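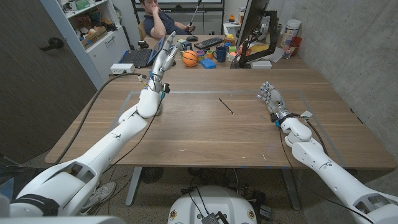

Tromano Questions Automated Phone Claims, Publishes Its Own Call Figures

GRIMSHAW, May 17, 2023 – Tromano, a telephone answering service for small businesses, today released the results of a test of automated phone menus, and says owners should read the sales material for such systems with more care than they usually do.

The company logged 2,976 calls placed to 288 small firms that let software pick up first. In 400 of those calls the caller hung up before reaching a person or leaving a message. Tromano sells live answering and has an obvious stake in the result, so it is making the full call log available to anyone who asks.

"We keep hearing that callers don't mind talking to a menu," said Anahera Nepia, who runs the call floor at Tromano. "I'd like to see who was asked. A plumbing customer with water coming through the ceiling does not want to hear five options, and I doubt the survey called that customer."

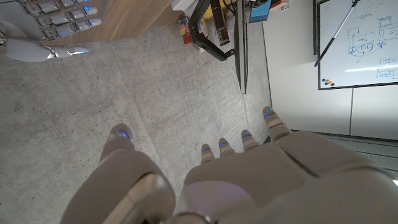 The test has limits. It covered two trades, plumbing and property management, and did not track whether the people who hung up called back later. Tromano makes no claim about larger companies, where a menu may work well enough.

Bevan Pomare, owner of Walano, a property management office that took part, said he had been promised savings by two vendors. "Neither could tell me what a lost call costs," he said. "I'm not sure Tromano can either, but at least they showed me the log."

Tromano will repeat the test with dental offices and plans to publish those numbers whether or not they help its case. Owners who want the log can ask for it through the Plimum desk, the company's customer support line, on weekdays.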